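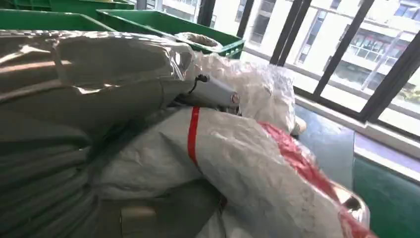 Tarnon Cable Supply
Packing and Dispatch Working Group
Minutes of meeting held 28 Aug 2018, Divach site, upstairs meeting room

Present: Heidrun Gasser (chair), Faisal Janjua (packing), Killian Leclerc (stores), Seon-mi Gil (quality), Ottilie Bühler (accounts, minutes)
Apologies: none

1. Minutes of the July meeting

Accepted with one correction. Item 4 should read "gross weight" in both places, not "net weight" in the second. OB to reissue.

2. Matters arising

2.1 Floor tape at the goods-in door. Done. KL reported that the tape on the left side is already lifting at the corner. To be left until the door seal is replaced.

2.2 Tape guns. Four delivered, one returned with a bent blade. Replacement received.

2.3 Second stool for the packing table. Still open. FJ has not had a quote he considers acceptable. Carried forward.

3. Plastic wrap and sacks

3.1 KL reported on the storage of used wrap. Film taken off incoming coils is going into whatever sack is nearest, and colored film is being mixed with clear. The recycler takes clear film at one rate and mixed film at a lower one. The last pickup was booked entirely as mixed.

3.2 HG asked whether sorting could be done at the table. FJ said there is no room for a second sack next to the packer without blocking the aisle. He proposed two sack holders on the wall under the windows, one for clear and one for everything else.

3.3 SG pointed out that white woven sacks are used both for waste film and for finished goods waiting for dispatch. Tied sacks cannot be told apart without opening them. She asked that waste sacks be marked before they are put into use. Agreed that the mark will be a strip of black tape around the neck. Cardboard and loose labels are to be taken out before tying.

3.4 OB asked for sack purchases to be booked under two codes from next month. Agreed.

Action: FJ to fit two holders. KL to brief both shifts on the tape mark.

4. Packing table and weighing

4.1 FJ presented the current layout of the table. Crates with coils waiting to be weighed stand along the back and left of the table, and the scale stands in the middle. The conveyor is on the right.

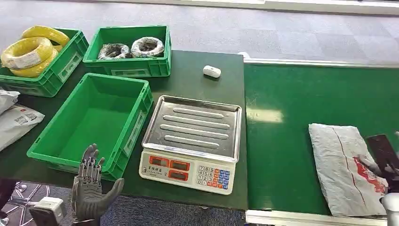

Fig. 1. Packing table with scale and crates, conveyor at right.

4.2 Crate position. Crates set at an angle at the front of the table stick out past the edge. SG considers this a knock hazard for anyone passing with a hand truck. FJ replied that the angle makes it easier to reach in. After discussion it was agreed that crates may be angled but no corner may pass the table edge. An empty crate is to go back under the table unless it is the next one to be filled.

4.3 Fill height. Yellow coils are being stacked above the rim. Crates filled this way cannot be stacked, and the top coil can slide when the crate is lifted. KL asked for a limit of two yellow coils to a crate. FJ objected that this would raise the number of crates per order and that there are not enough crates. HG ruled that the limit applies to crates leaving the table by conveyor. Crates that stay on the table for weighing may be filled higher.

4.4 Scale. The Skisau service visit is due. SG has checked the scale with the 1000 g test weight at the start of each shift and logged the readings. The log shows 8 readings outside the permitted range, all on the early shift. SG suspects that the scale is being used before its warm-up period is over. The early shift is to switch it on before the crates are brought out. If readings outside the range continue, the service visit will be moved forward.

4.5 Mailers and small parcels. White bags and mailers are being put down on the left end of the table by other departments. They have no connection with coil packing. KL will place a shelf by the stores hatch and ask departments to use that. FJ asked that anything left on the table after the shelf is up be taken back to the sender. Agreed.

Action: SG to draft a one-page work instruction covering 4.2 to 4.4. KL to put up the shelf.

5. Labels and cards

5.1 SG reported a mismatch on order 302 for Dimitriou. The crate card gave dark wire and the packing list gave yellow. The contents matched the card. The error was made when the list was typed up, and the order was corrected before dispatch.

5.2 It was noted that some crates reach the table without a card. SG asked that no crate be weighed until a card is in place. FJ agreed on condition that blank cards are kept at the table. KL has a box of them in stores and will bring them down.

5.3 Coil labels. When a coil is wrapped with the label under several layers of film, the hand scanner does not read it. The label is to go on the outside of the wrap. KL asked what is to be done with stock already wrapped. These coils will be used up as they are, with the number keyed in by hand.

5.4 Part 1929 is still listed under its old description in the stock system. OB to correct.

6. Crates

6.1 KL gave the crate position. Green crates are short because a number of them are still with Dimitriou from the last delivery. OB will ask for their return and will add a line on crate returns to the delivery note.

6.2 HG asked whether crates of a different color should be bought for dark wire. KL was against it on grounds of cost, SG in favor. Left open. KL to get a price for both green and gray so that the two can be compared at the next meeting.

7. Any other business

7.1 Floor cleaning. Tape ends and scraps of film are collecting along the baseboard. The cleaning contract covers the open floor but not the strip under the conveyor. HG to raise this with the contractor.

7.2 FJ asked for gloves in a smaller size. OB to order.

7.3 SG will be on leave during the last week of next month. Scale checks will be done by FJ in that week.

8. Next meeting

Same room. Date to be sent out by OB. Items for the agenda to HG in writing.

Minutes: OB
Copies: those present, shift leads, notice board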